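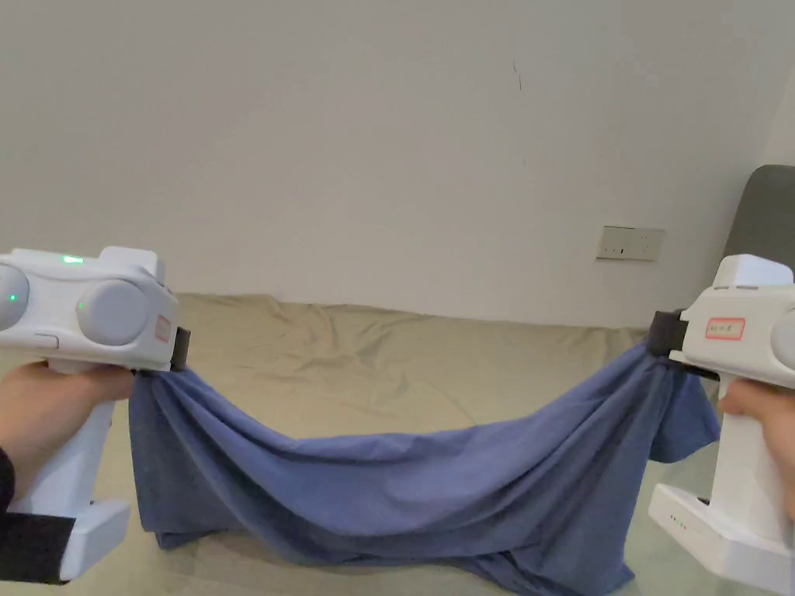
Valtteri Hirvonen

381 shares
2 comments

Notes for the March talk: What the bedding label tells you

Start without the slides. Ask who in the room has bought sheets in the last year. Then ask who looked at the thread count. Most hands will stay up. Then ask who can say what was being counted. Wait. Let it get a bit uncomfortable.

Thread count is meant to be the number of threads in a square inch of cloth, the ones going up added to the ones going across. Fine as far as it goes. The trouble starts with yarn made of several thin strands twisted together. Count the yarn and you get one number, count every strand and you get a number several times bigger. Same sheet, same feel, much better box.

Read out the Sollix packet here. It says 1735. Read it slowly. I wrote to them to ask how they got there and was told the figure "reflects the luxury of the weave". I wrote again and got a voucher. (Pause. If they laugh, move on, don't milk it.)

I am not saying it's a bad sheet. I've slept on it. It's heavy and it's warm and it took two days to dry in my flat. What I'm saying is that the number did not help me find any of that out.

Next: "hotel quality". Which hotel? I've stayed in places where I'd have been happier in the car. Nothing I found in the small print of the four ranges I looked at says what the phrase promises, so I treat it as decoration. Same for "breathable". A string vest is breathable. A tea towel is breathable. Compared with what?

Troltum is the one people ask me about afterwards, so deal with it now. Their leaflet claims that sleepers reported "deeper rest" on the new pillowcase. The back page says 381 people were asked. It doesn't say how they were picked, whether they'd been given the pillowcase free, or whether anyone was handed an ordinary one and told it was special. Without that last part I don't see what we can learn. Give people something new and nice for the bedroom, ask them if it's nice, and a lot of them will say yes. I would too.

Someone will say "but it worked for me". Be polite. Perhaps it did. Perhaps they also changed the curtains, or the baby started sleeping through, or the weather cooled down. Bad nights bunch together, and we tend to go shopping after a run of them. The next week was probably going to be better anyway.
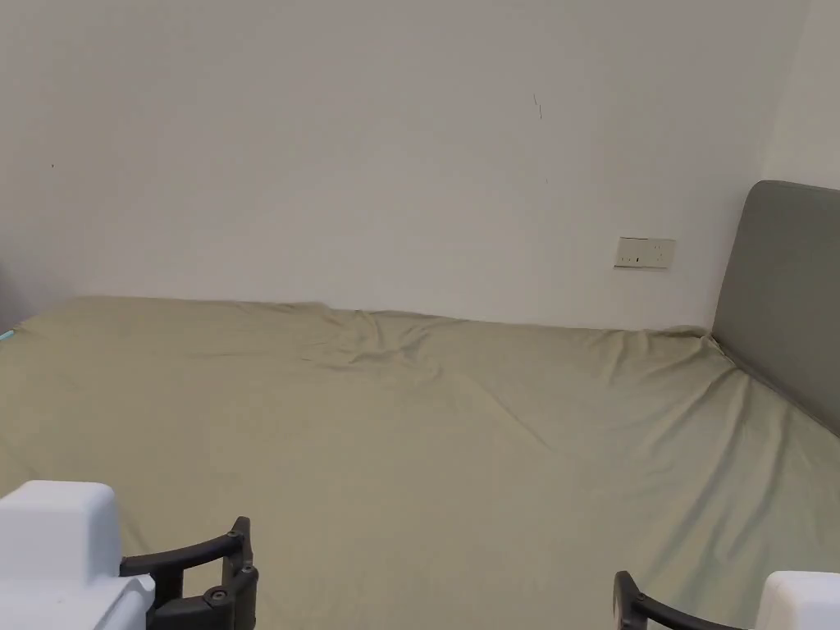
Washing claims. The Kravchuk range has "stays fresh longer" on the front and a 60 degree wash on the care label, same as the plain set I compared it with. So how much longer? Longer than which sheet, washed how, slept in by whom? I asked. They said testing had been done "in house". I asked to see it. That was before Christmas and I'm still waiting.

Don't be drawn on how often people ought to change their sheets. It will come up, it always does, and I end up refereeing a married couple in row three.

The Gravik one is different and I should be fair to it. Plain cotton, says where it was woven, gives the weight of the cloth, says it will shrink a little in the first wash. Mine did shrink a little in the first wash. Dull packet, claims you can check. It also doesn't fit a deep mattress very well and the corners ride up, so please don't all rush out on my word either. I've tested one. One sheet is not a study.

Things worth asking in the shop, and keep this bit brisk:

What is it made of, all of it, with the percentages?
Does it fit the depth of my mattress, measured, with the topper on?
Can I touch one that's been washed?

The last one gets odd looks. I've asked in five shops and only one had a washed sample, kept under the counter. It felt nothing like the one in the packet. Finishes put on in the factory can make cloth feel softer on the shelf than it will after a few washes, and the shelf is where the hand goes.

If there's time, the price story (my aunt, the sale, the sheets that were half price for eleven months). If not, skip straight to questions. Bring the Sollix packet down to the front so people can read the back for themselves, and remember to take it home this time.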